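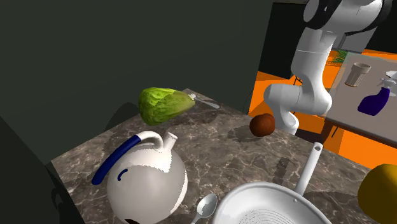

July, a little after six in the morning

Slept badly again, so I may as well write. Biscuit had his ten o'clock drops and then walked up and down the hall complaining until well past midnight, and by the time he settled on my feet I was wide awake and thinking about his kidneys.

We were at the clinic yesterday for the second round of blood work. Dr. Rallis (Chrysoula, she keeps telling me to call her, and I keep forgetting) sat down on the floor with him, which I liked very much, and let him sniff her shoes for a good while before she went anywhere near his leg. He weighs less than he did in the spring. I knew that from picking him up, but it was still hard to hear it said out loud in that little room with the dog posters.

She thinks it may run in the family. She asked whether I knew anything about his parents, and I had to say only that the mother was a gray Abyssinian called Zoëga and that there were 7 kittens in the litter. I do still have the breeder's number somewhere, I think in the blue folder with the car papers. Chrysoula said there is a kind of kidney trouble that turns up in certain lines, and that if any of his brothers and sisters have been sick it would be useful to know. So that's my job for today, and I'm dreading it a little. What do you say to a woman you haven't spoken to in 10 years? "Hello, you sold me a cat, he's wonderful, are the others all right?" Well, I suppose that's exactly what you say.

The bill was $861 with the scan, and the new food on top of it. I wrote it all down in Noteo so I can't pretend to forget. Peter said not to worry and went out to water the beans, bless him, and we'll put off the porch steps until fall.

The new food, by the way, is a great disappointment to His Majesty. He licked the gravy off the first bowl and walked away from the second - then came back at nine and finished the lot when he thought I was reading. I warmed it a little, as Chrysoula suggested, and maybe that did it. I was so pleased I called my sister, who was very patient with me considering she was in the middle of her supper.

He's on the windowsill now, watching the sparrows and making that silly clicking noise in his throat. I'm going to look for the blue folder, and then call the breeder after breakfast, before I lose my nerve.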